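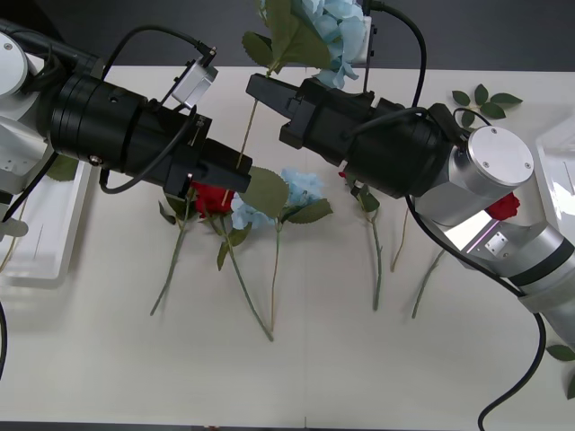

Birgit Ruppert wrote to ask if two arms weren't one more than anybody needs for a bunch of flowers, and whether a person with a free evening and a vase wouldn't get there sooner. She would. Birgit, you are welcome at the workshop any time, bring the vase.

For everyone else, welcome to the gallery page for Holub, our flower-sorting build. It lives at the back of the shared workshop, on the white table that used to be for everybody's soldering and is now, by a process of slow occupation, ours. The job sounds simple: pick up a stem, put it where it belongs, don't behead it. We started in August and have been humbled at a steady rate ever since.

The top picture is a two-arm session, with roses and blue hydrangeas and a stem up by the grippers. All the flowers are artificial. Real ones were proposed and voted down on grounds of expense and smell.

A few numbers, as people keep asking. The log has 2,867 attempted picks in it, of which 868 were thrown out when Sabina Kolář found that we had been saving one arm's positions under the other arm's name. The control software is called Gurik and is on version 7. Versions 1 through 4 are best left where they are.

Timing is what eats our evenings. Each arm is perfectly sensible alone. Put them over the same table and they turn into two people in a doorway – after you, no, after you – and then both go at once. Estrella Cuautle wrote a rule that gives one arm priority and makes the other wait, and it works, provided you like waiting.

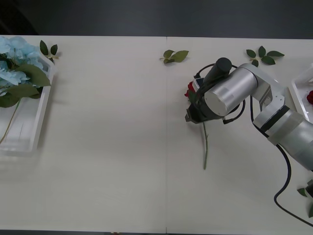
Grip force is the other long argument. Too little and the flower goes on the floor, too much and you get a rose with opinions about its treatment. We settled on some 80 small steps between open and closed, and I can report that most of them are useless and the three good ones are next to each other.

Taking a rose by the head makes florists wince, and Štefánia Skála, who has strong feelings on the matter, would like it known that she prefers the stem. So do I. The stem, however, is thin, green and very good at rolling away, and a head is a nice big target. Gurik will go for the stem by default once version 8 exists.

Still on the list: shorter cables for the right side, a better way to tell a loose leaf from a leaf with a flower attached, and a second attempt at the tray positions, which Estrella wants to measure properly this time. Questions to the workshop address, please. Vases to Birgit.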